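Buy the Small Arm First

In September our office at Mutby had to plan the robot budget, and many people wanted the big system from Lelletti. I think we should start with a cheap printed arm and a simple task.

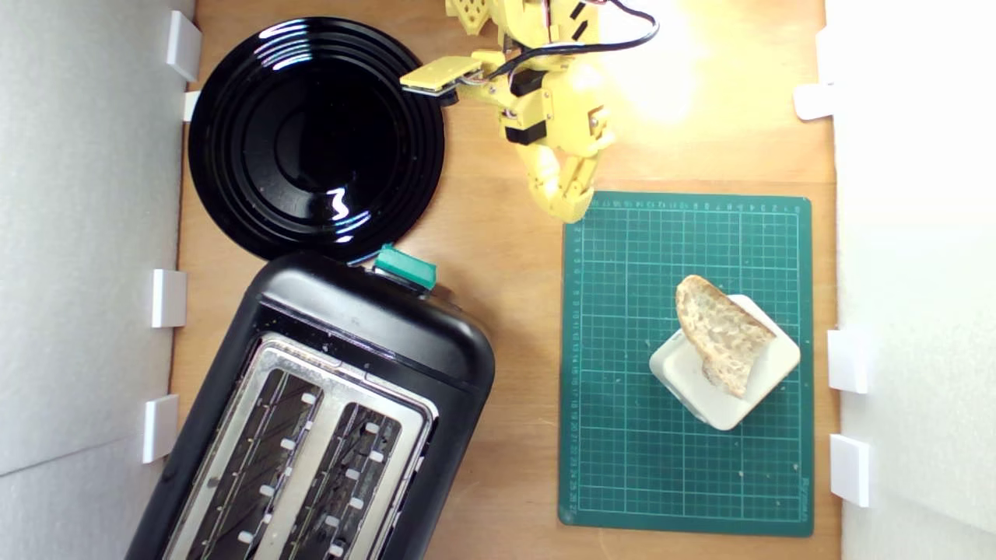 The yellow arm at the bench, with toaster, plate and bread.

A budget of 1000 dollars must also pay for cables, spare motors and the table. I would keep 30 percent for repairs.

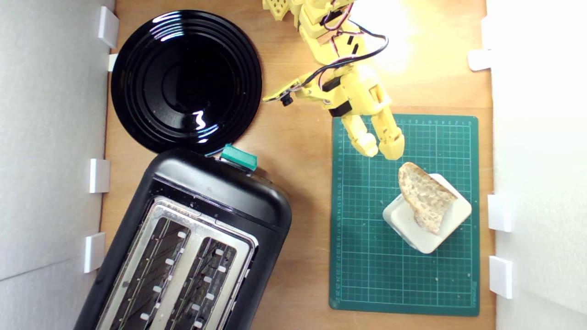 If the money is finished on the first day, the work stops at the first broken part.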